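Iltunness Community Kitchen - questions from hirers and members

Who can book the kitchen?
Anyone living in Iltunness or Kesgate, and any club that meets in either. Bookings are taken by Marites Umali at the front desk. The hall next door is booked separately and holds 137 people standing.

Do I need a food hygiene certificate?
Only if you are selling what you cook. Family parties and club suppers do not need one, but please read the sheet inside the door.

How do I look after the wooden boards?
Wash them by hand in warm soapy water, rinse, and stand them on edge to dry. Do not soak them. Dark marks from beetroot or tea are harmless and most will fade - a cut lemon and some salt will help.

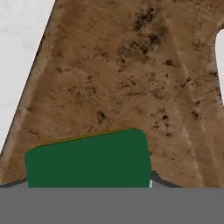

Brown board, close up, on a pale surface.

Can I cut raw meat on them?
No. Use the red plastic boards, kept in the drawer by the fridge. They go through the dishwasher after every use.

What can I use on the worktops?
Washing-up liquid and water. Please do not use bleach, limescale remover or neat vinegar. Wipe up wine, turmeric and coffee straight away. 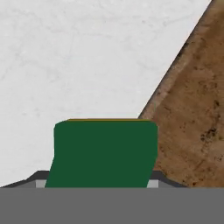 White worktop with grey veining, wood to the right.

Which side of the sponge should I use?
The soft side for worktops and glasses, the rough side for pans. Keep the rough side off the hob glass. Sponges are replaced when each new booking starts, so throw yours away when you leave.
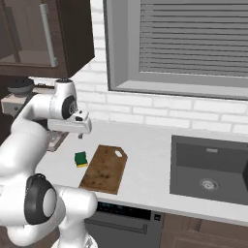
The same goes for cloths. Used tea towels go in the bin marked Laundry, and Vinh Lâm takes them home to wash.

What does it cost?
Members pay £3 an hour. Other hirers should ask at the desk. A deposit is taken for evening bookings and returned once the kitchen has been checked.

Is the oven gas or electric?
Electric, with a gas hob. The small oven heats faster and is enough for two trays.

Can I leave food in the fridge overnight?
Yes, if it is covered and has your name on it. Anything without a name is thrown out in the morning.

Page 3

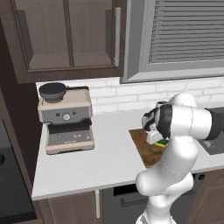 Members' Handbook, page 4

Who do I tell if something is broken?
Write it in the book by the door or speak to Jovita Cortés. There is no charge for a broken plate or glass.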